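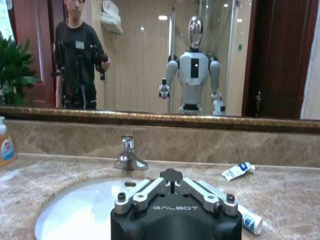
The length of a guest's stay is decided, in large part, before the guest arrives. I have held this view for many years, and a recent visit to a small hotel in Indarar has confirmed it. A host who has not settled the terms of a visit will find them settled by others. In a well-run house the matter is handled through the room itself. A clean oval basin set in a veined marble counter tells the visitor that he or she is expected, and a card giving the hours of breakfast and departure tells the visitor the rest.

Bonsu > Household Notes > Guests and Visits

2023-05-12

It has been my practice to write to family in advance and to state three matters plainly: the day of arrival, the day of departure, and which meals will be served at home. Some relatives considered this cold when I began. The practice has continued without interruption, and last November it allowed us to receive two branches of the family in succession, with one full day between them for laundry. Guests who know the plan are able to make their own. They book the return ticket early, and they do not ask at dinner whether it would be convenient to remain until the weekend. 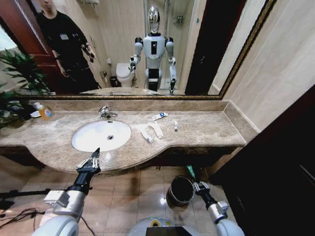 One reader wrote, in response to my earlier post on this subject, that a written departure date would have ended all relations with her mother-in-law, and that she preferred to let visits run their course. I accept that families differ. I would only ask her to consider whether the date might be offered by telephone, in the same call as the invitation, where it is less likely to be read as a rule.

The question of expense is related. Our household sets aside $300 for each visit, of which $60 is kept for outings.

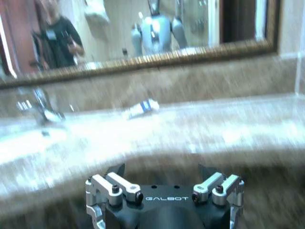
When the sum is spent, we eat at home. Guests are not told the figure, although they are welcome to contribute, and most do. An uncle who travels from Treltedo each year pays for one dinner without fail and will not discuss it further. I regard that arrangement as entirely satisfactory and have no plans to change it.

33 shares | 40 comments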